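Home | Products | Perception | Planning | Support | Contact
3 min read

Cutum Handle Planner

Cutum is our planning software for robots that have to find their way through ordinary homes, with all the doors, knobs, pulls and latches people live with. Urs Lanz wrote the first version over one long winter, and it has grown a good deal since then (mostly thanks to customers who kept sending us their most stubborn bathrooms!).

It takes the view from a wrist camera, marks anything that looks like a handle, and suggests a way to reach it. You can accept the suggestion, nudge it, or draw your own path and let Cutum smooth it out for you.
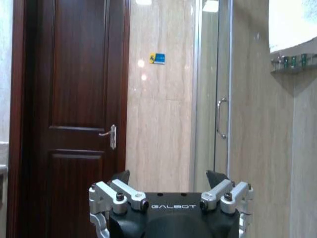

A lever handle on the wooden door, a curved chrome pull on the glass one.

Glass and polished tile are where we have spent most of our time lately. Ekrem Dönmez rebuilt the glare filter in May, and the library now holds 1325 handle shapes, with 152 of them for shower doors alone. Each license covers up to eight arms and comes with 12 months of updates, and you are always welcome to write to us at the Esstead office if you get stuck.

Share 8 | Comments 12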